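Robot Learning from People: Course Handouts
Print this page | E-mail this page

Handout 6: Collecting hand demonstrations

Prepared by Cherry Mae Enriquez for the Nalness practical course. Read before the April lab session. Terms in capitals are defined in Handout 2.

6.1 What is being collected

A DEMONSTRATION is one complete performance of a task by a person, recorded from the start pose to the end pose. A policy trained by imitation sees nothing else. If the bag is always placed in the same spot, the policy learns that spot, and the error will not show up until the bag is moved.

For this course each demonstration holds three streams: head camera video, the pose of each wrist, and the operator's spoken start and stop marks. Finger positions are estimated later from the video and are treated as less certain than the wrist poses. Do not mix the two when reporting error.

The set supplied with the course, Grilen, holds 3972 demonstrations before filtering. Of these, 158 are packing tasks with soft contents, and these are the ones used in the exercises below.

6.2 Wrist tracking

Square black-and-white markers are fixed to a mount on each wristband. A single flat marker is lost as soon as the wrist turns away from the camera, so the mounts have angled faces and at least one marker should stay in view through most of a normal reach. The left and right mounts carry different marker numbers. Swapping them gives a recording that looks sound and is useless, as every left-hand pose is stored as a right-hand one. Check the small printed labels before strapping on.

The band must not slide. The offset between marker and wrist is measured once, at the start of a session, and is assumed fixed until the band comes off. A slip of a centimetre goes straight into the training data as a centimetre of hand position. Repeat the offset check after every 16 demonstrations and whenever a cable has been pulled.

Cables should leave the wrist downwards with enough slack for a full reach. If the cable drags on the table edge, operators lift their elbows to avoid it, and the policy will copy the lifted elbow.

6.3 Soft and clear objects

Clear plastic is hard for two reasons. Its outline changes each time it is touched, and its surface gives reflections which a depth estimate may take for an edge. A plain tabletop helps with the first problem and makes the second slightly worse.
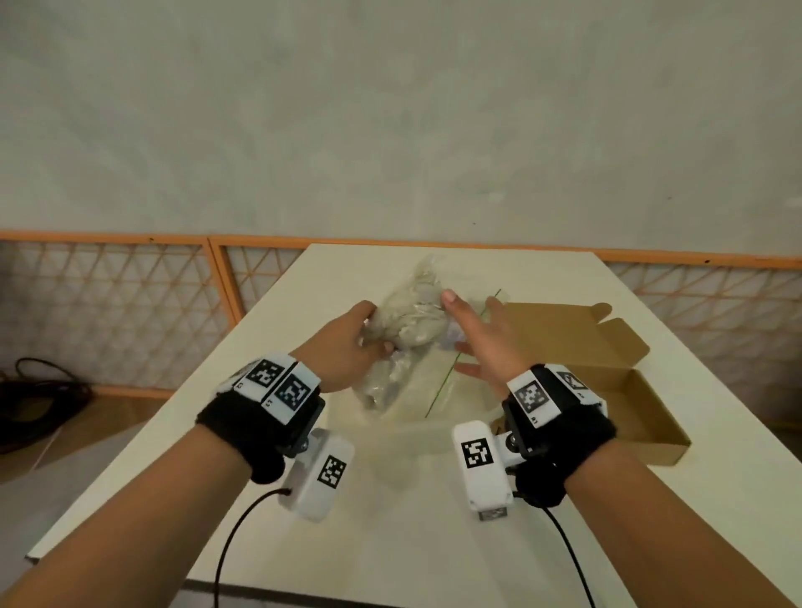 Fig. 6.1. Bag task, head camera view. Left hand gripping, right hand at the side of the bag with fingers spread. Markers on both wrists in view.

Note the difference between the two hands in Fig. 6.1. The left has a clear grasp and can be labelled as such. The right is only just touching the plastic with its fingertips, and whether this counts as contact depends on the rule in use. Under the Dumlao rule, adopted for this course, contact begins at the first frame in which a fingertip meets the object, whether or not the object moves. Two annotators should label each recording separately. Where they differ by more than 2 frames, the recording goes back for review and is not averaged.

6.4 Variation

Change one thing between demonstrations and write down what was changed. Suitable changes are the position of the bag, the position and angle of the box, and which hand reaches first. Do not ask the operator to "be varied". People asked to do so exaggerate, and the resulting paths are unlike any they would normally use.

Failed attempts are kept and marked F. They are left out of the first training run and brought back in Exercise 6b.

6.5 Exercises

6a. Train the baseline on the packing subset. Report wrist position error for each hand separately.

6b. Add the recordings marked F, with their labels. State whether the error falls, and for which phase of the task.

6c. Remove every recording in which either wrist is without a visible marker for more than 16 frames in a row. Give the number left and repeat 6a.

Hand in a single file through Prostorside. Plots without units will be returned.

Related handouts
Handout 2: Terms and notation
Handout 4: Camera calibration
Handout 5: Marker pose and its errors
Handout 7: Splitting recordings into phases
Handout 8: From hand pose to gripper pose

Nalness practical course | Contact the course office | Copyright and reuse | Back to top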